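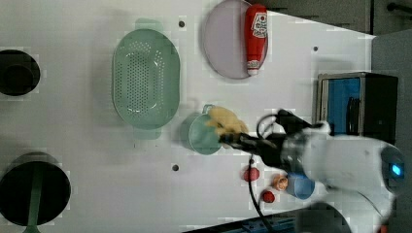
How long does a home paternity kit take to give a result?
Results are posted 16 days after the lab scans in the return envelope.

Section 4. Collecting and returning samples (Bakance Family Kit)

Read the whole section before opening any swab packet. Each person tested must sign the consent form. A parent or legal guardian signs for a child.

1. Register the kit code on the Nimow results page. Unregistered kits are held at the lab and not processed.
2. Do not eat, drink, smoke or brush teeth for one hour before sampling. For infants, wait one hour after feeding.
3. Wash and dry your hands.
4. Open one swab packet at the stick end. Do not touch the tip.
5. Rub the tip firmly against the inside of the cheek for 30 seconds. Repeat on the other cheek with the second swab.
6. Let both swabs air dry for one hour. Do not use a hair dryer.
7. Place the swabs in the paper envelope marked with that person's role (CHILD, ALLEGED FATHER, MOTHER). Seal with the sticker supplied.
8. Repeat steps 3 to 7 for the next person. Complete one person before starting another.
9. Put all envelopes and signed forms in the return box and mail it to the Dvorak intake desk.

Note: The mother's sample is optional.

Note: The standard kit holds swabs for 4 people. For further children, order add-on pack 440.

Caution: Do not store swabs in plastic bags. Trapped moisture can spoil the sample.

Caution: If two possible fathers are close relatives, such as father and son or two brothers, state this on the form. The lab will test additional markers.

Caution: Home results are for personal information only. For court or immigration use, order the witnessed kit (Section 6).

Guide revised 30/01/2023.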